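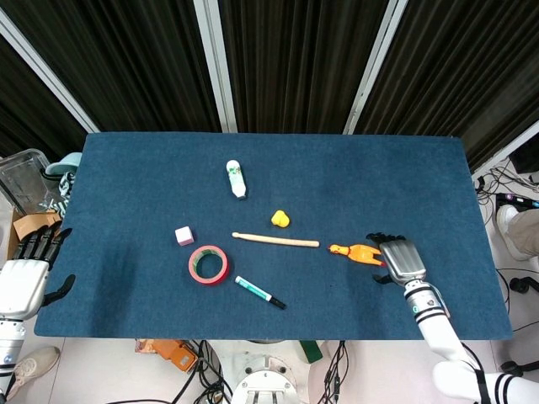
Clivard cell: weekly walk-round, with comments

Filled in by Wian Mofokeng, Thursday, before the first run. Read back by Hoi-yan Yau. Please carry on writing in full sentences under each item, as I find a bare tick tells me very little when I come to it a month later.

1. Base flange and bolts
OK. All bolts checked with the torque wrench and the paint marks still line up. I did give the flange a good wipe while I was down there (it gathers fluff from the table covering like you wouldn't believe!).

2. Left hand
OK. Thumb and fingers open and close fully at slow speed, no clicking. Chin-lung, thank you for the new fingertip pads, they are a great improvement on the old ones.

3. Right hand
Needs watching. One finger is a touch slow to come back from a full curl, and it took 14 cycles of the warm-up before I was happy with it. The palm ridges had a bit of grit in them, so I brushed them out with the soft brush and would ask everybody to do the same on a Thursday. If it sticks again, stop and ring Feng-yi, and please don't help it along by hand with the power on.

4. Arm cables
OK on both sides. No rubbing at the elbow, and enough slack for the full reach.

5. Floor cables and power strip
Not passed. The cables to the right of the table want gathering up and covering, as that is just where people stand to watch. Kam-wah has 30 clips put by in the Ungate cupboard. Nothing warm to the touch at the strip, I'm glad to say.

6. Table and covering
OK. Table doesn't rock, fabric is flat and firmly held at the corners.

7. Test objects
OK. Bottle, drumstick, cube, red tape, marker, the soft yellow one and the rubber chicken, all clean and none split. Do keep the cap pushed firmly on the marker, as ink on the fingers is a dreadful job to shift.

8. Stop button
OK. Pressed twice, once with each arm moving, and both arms held where they were.

Still open: item 5, and a second look at item 3 after lunch. Job number for the finger is 211.

Hoi-yan's note: agreed on all of it. No full-speed runs until the cables are done, please.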